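Plemum bench group, minutes, 2nd October

Attending: the usual, plus two from Blöndal who came for the fault and stayed for the coffee.

1. Last meeting's minutes
Approved without anyone admitting to having read them.

2. The grip fault
On run 267 the left gripper lost its force limit in the middle of a task and kept squeezing until the stop button was hit. The button took 4 seconds to reach — the chair was in the way. One plate was lost. The log says "completed."

Cause, as far as we know: the Dratamine update put the limit back to its factory value and told no one. Blöndal's view is that this was in the release notes. The release notes run to 19 pages.

Agreed: no update goes on without a limit check first. Stop button moves to the near side of the bench. Chair moves to the hallway.

3. Kitchen task
Continues at half speed until the limit check is signed. Corn stays in the tray, plates stay in the rack.

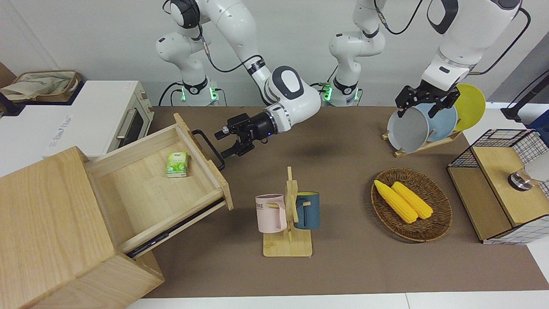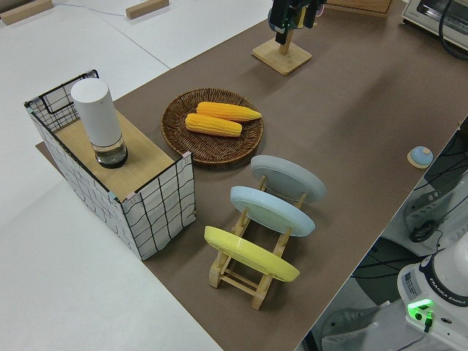
Helmi Heiskanen asked that half speed remain in force until December, whatever the check shows, and wanted it minuted that she had asked for this before run 267 as well. Minuted.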